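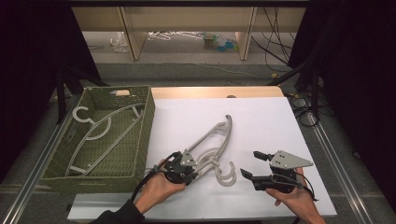

PRESS RELEASE | ROBOTICS AND AUTOMATION

Lukero to Record Handling Examples for Fuvesora Learning System

Jun 28, 2018 — Lukero today announced an agreement with Reisinger to gather examples of everyday handling tasks for Fuvesora, its learning system for two-armed robots. The first task in the program is sorting plastic clothes hangers between a woven basket and a tabletop.

Operators do the work with a pair of hand-held grippers, one in each hand. Each gripper carries its own camera, and the recordings are stored together with the position of the jaws. No robot arm is needed at this stage, so a recording station can be set up wherever there is room for a table and a frame.

We use cookies to improve your visit. By continuing to use this site you accept our cookie policy. OK

Hangers were chosen because they are thin, they catch on each other and their hooks point in different directions from one try to the next. Operators are asked to work at a normal pace and to keep recording when a grasp slips. Failed tries are labeled and kept.

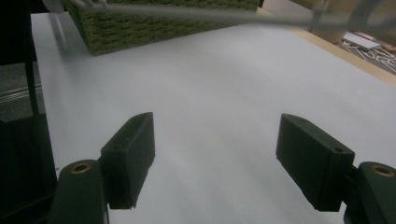 Page 2

Reisinger will run six recording stations under the agreement and will supply almost 100 hours of material by November. Lukero will check each recording before it is added to the training set. Recordings with missing video or a lost position signal will be sent back and done again.

The grippers use finger pads that can be swapped when they wear down. Gendix will supply the pads and the cable sets for all stations.

Three more tasks are planned after hangers: folding towels, closing boxes and loading small parts into trays — all recorded with the same grippers. Lukero expects to test the trained system on its own robots once the hanger recordings are complete.

Terms of the agreement were not disclosed.

Last updated: Jun 2018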